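Installing and Managing Mods for Stonitgate

Last revised 2026-06-01

This guide explains how to add player-made modifications to the PC version of Stonitgate with the Treleck mod manager. It applies to single-player games only. Online sessions check each player's files at login, and a modified installation will be refused.

Before you begin

Install the base game and start it at least once without mods. The first launch creates the settings folder that Treleck reads. Users who updated before the March patch should also run the file check in the game launcher and allow it to finish.

Make a copy of your saved games. The save folder is named Saves and is found inside the Stonitgate folder in your documents. Copy the entire folder to another drive. A save made with mods enabled may not open once those mods are removed, and Angelovski, the studio responsible for the game, does not repair modified saves.

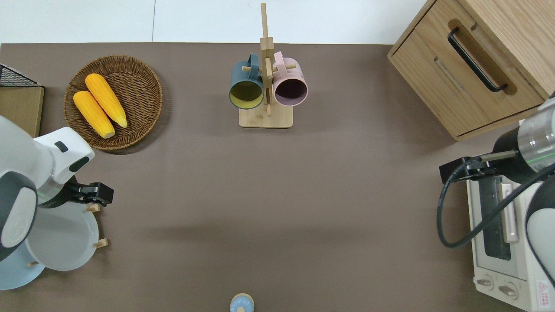

Confirm that you have enough free space. Treleck keeps the original archive of each mod as well as the unpacked version, so large texture packs take up room twice. A limit may be set under Storage; the default is 30 GB.

Step 1: Connect Treleck to the game

Open Treleck and select Add Game. Choose the folder that contains the game program, not the settings folder. When the status line reads Ready, create a new profile and give it a name you will recognize. Each profile holds its own list of mods, and you may keep up to 100.

Step 2: Install your first mod

Download the mod archive and leave it compressed. Select Install From File, choose the archive, and wait for the entry to appear in the list. New entries are disabled by default. Check the box beside the name to enable the mod, then press Apply.

Start the game and load a new character. Test each mod alone before adding another.
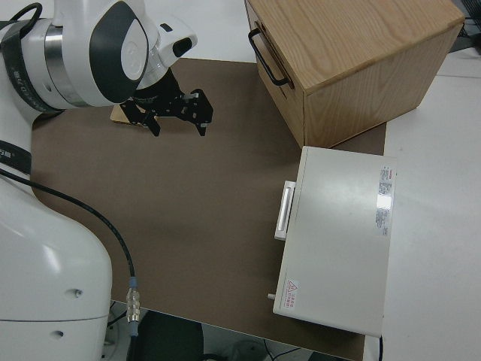
Load order determines which mod prevails when two of them change the same file. Treleck reads the list from top to bottom, and the lowest entry takes effect. Consider the arm reaching over the brown board, with its black two-finger gripper open and pointing down: it can close on one part at a time, and the game likewise accepts one version of each file. Place broad changes, such as texture packs, near the top. Place small corrections near the bottom. Compatibility patches belong directly under the mods they connect.

Step 3: Resolve conflicts

A yellow marker beside an entry means that it shares files with another entry. Select the marker to see the list. Many conflicts are harmless. A red marker means that a required file is missing, and the game should not be started until it has been installed.
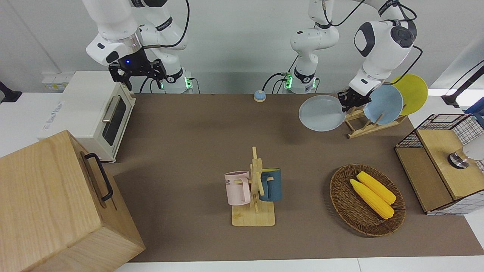 Plate held to the left of the wooden dish rack.

The Sondale map expansion requires additional care. It replaces the road network in the eastern region and must be loaded after any mod that alters terrain. Do not install it in the middle of an existing game. Characters standing inside the changed region may be placed below the ground when the save is opened.

Expansions of this size also increase loading time. If the loading screen does not advance for 200 seconds, close the game, disable the most recent mod, and try again. 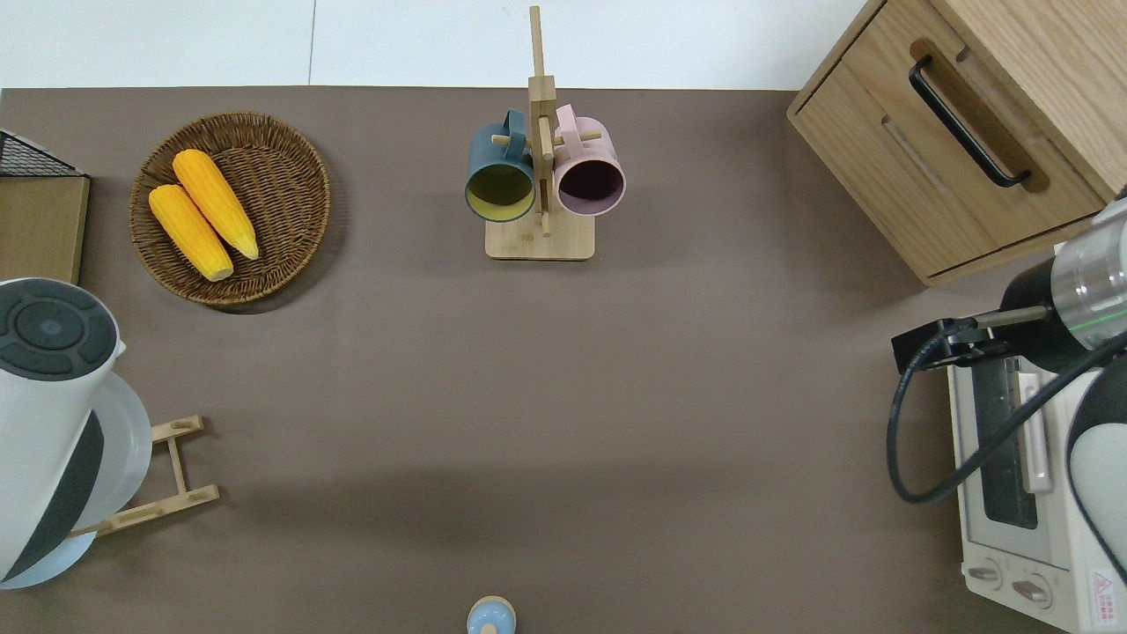

One reader has written that disabling the most recent mod did not help with Sondale, and that the game loaded only after the terrain cache was deleted by hand. The same message asks that this be added to the guide. The cache is stored in the settings folder under Terrain. It may be deleted safely while the game is closed and will be rebuilt at the next launch.

Step 4: Remove a mod

Load your game and move your character to a location the mod does not affect. Save, exit, and clear the check box in Treleck. Press Apply before selecting Delete. If the game then reports missing content, restore the copy of the Saves folder made earlier.

To return to an unmodified installation, select the profile named Default and press Apply. Run the file check in the launcher before joining an online session.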